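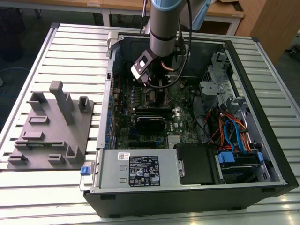 Chapter 7
Teaching by Showing

Try explaining in words how to seat a memory module. You'd say "line it up and push," and you'd leave out nearly everything your fingers know: how hard, at what angle, when to stop and wiggle. Now try writing that as code! For years engineers did exactly this, one motion at a time, and a single desktop computer could keep them busy for months.

In this chapter we do something much more fun. We take hold of the arm and show it. First you'll guide it by hand, feeling each joint give as you move (this is called kinesthetic teaching). Then you'll step back and drive it from a remote controller, where you lose the feel of the part but gain a clear view of the work.

Our running case is the Prondside teardown study, led by Yeshi Kahsay, who recorded over 1352 demonstrations on old office computers. Keep your notes from Chapter 6 handy, especially the ones on joint limits.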